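# Chapter 7. Sound, Sightlines and Surfaces in Converted Halls

Most halls used for live performance were built for something else. Grain exchanges, churches, gymnasiums, cinemas and market sheds all reach the performing arts with their walls, floors and roof already fixed. The designer who takes on such a building works inside limits set by people who had other uses in mind. This chapter deals with those limits and with the usual means of working within them.

Chapter 6 covered purpose-built rooms, where volume, seat count and stage depth are chosen together. In a conversion, volume is given. Seat count follows from volume, floor area and exit width, and stage depth is whatever remains. The order of decisions is therefore different, and a procedure carried over from new construction will usually produce a stage that is too shallow.

## 7.1 Terms used in this chapter

**Host building.** The structure as found, before any work for performance use.

**Fixed insert.** Any element attached to the host building and meant to stay: raked seating on a steel frame, a balcony front, a plaster reflector.

**Loose insert.** Any element that can be struck and stored by the house crew between events. Drapes, portable risers and rolling reflector towers are the common types.

**Working volume.** The volume of air coupled to the audience area during a performance. It can be smaller than the volume of the host building when side aisles or a dome are closed off.

**Throw.** The distance from the front edge of the stage to the last row of seats, measured along the floor.

The distinction between fixed and loose inserts matters for approvals as well as for acoustics. A protected interior may accept a loose insert of almost any size and refuse a single bolt in a wall. Students should establish which surfaces are protected before drawing anything.

## 7.2 The Partanen Exchange

The running case in this chapter is the Partanen Exchange, a single-story trading hall converted to a recital and drama room. The conversion was drawn by Siebe Lambrechts, with acoustic advice from Dima Najjar. Its problems are ordinary ones, and its drawings are simple enough to be worked by hand.

The hall is rectangular, with a flat timber floor, plaster walls and a shallow vaulted ceiling. The throw, after the stage was placed at the north end, is 31 meters. For unamplified speech this is long. Najjar's first report recommended that drama be limited to the front two-thirds of the seating and that the rear block be opened only for music. The owners rejected this on grounds of income. The design that followed had to carry speech to the last row without shortening the room.

Three measures were considered: a suspended reflector over the forestage, a raised rear block, and absorbent drapes on the south wall. The first two increase the useful early sound at the rear seats. The third removes a late return from the wall behind them, which had been heard on stage as a distinct echo. All three were adopted, although the reflector was reduced in size when the vault was found to carry less load than the survey had assumed. The effect of that reduction is taken up in Section 7.6.

## 7.3 Drapes and backings

A drape absorbs sound in proportion to its weight, its fullness and its distance from the wall behind it. Fullness is stated as a percentage of extra cloth. A drape hung at 70 percent fullness uses 1.7 meters of cloth for each meter of track. Flat-hung cloth is the weakest absorber for a given weight, and it acts mainly on high frequencies. When the same cloth is moved away from the wall, its useful range extends downward.

Backings serve a visual purpose first. They hide the rear wall, mask crossovers and give lighting a surface of known color. Black is the standard choice because it returns little light. The acoustic effect of a backing is often overlooked at the drawing stage, and a full black surround can deaden a stage that was adequate when bare. In the Exchange, the surround was divided so that the side panels could be removed for chamber music.

Lettering and scenic pieces fixed to a backing have no acoustic importance at ordinary sizes. They do bear on the choice of cloth, which must take pins or adhesive without marking.
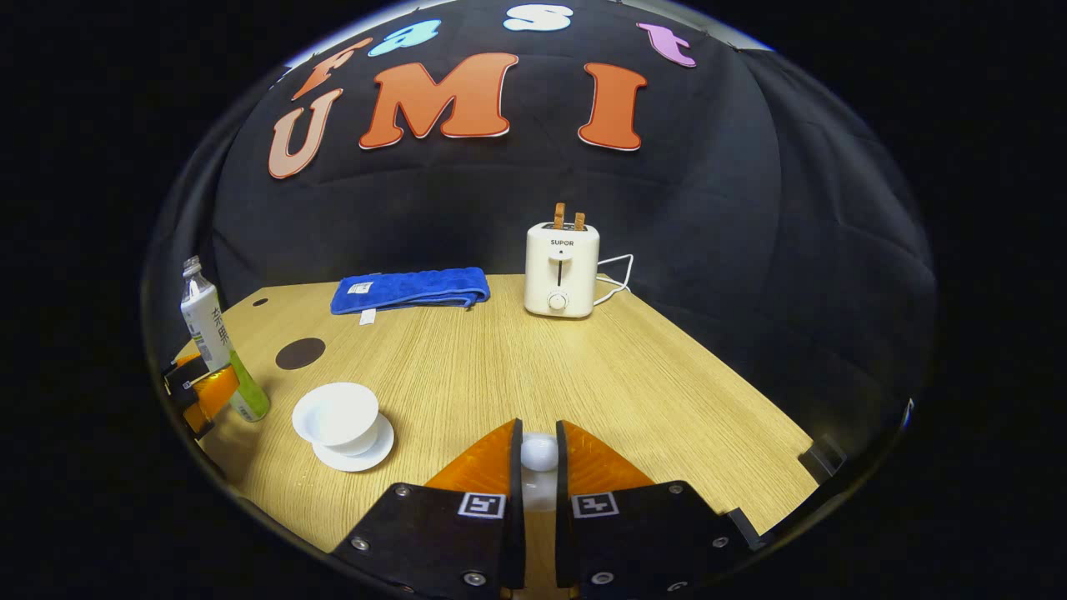 *Figure 7.1. Cut-out letters in mixed colors on a black fabric backdrop.*

Two suppliers quoted for the Exchange drapes. Gronetti offered a heavy wool serge on hand-drawn track, and Faveck a lighter synthetic on motorized track. The wool was selected for the south wall and the synthetic for the stage surround, where frequent changes were expected. The hanging schedule is given in Appendix C.

## 7.4 Sightlines on a flat floor

With a flat floor, the only variables are stage height, row spacing and seat stagger. Raising the stage improves the view from the rear and worsens it from the front, where the audience loses sight of the performers' feet. At the Exchange the stage stands 40 inches above the floor, a figure retained in inches here to agree with the original drawings. Rows are staggered by half a seat. The rear block, on portable risers, begins at the point where the sightline over the row in front fails.

The method for locating this point is set out below in Section 7.5. It requires the eye height of a seated viewer, the row spacing and the height of the chosen focus on stage. A focus at floor level is used for dance. For drama and recital, a focus slightly above the stage floor is accepted.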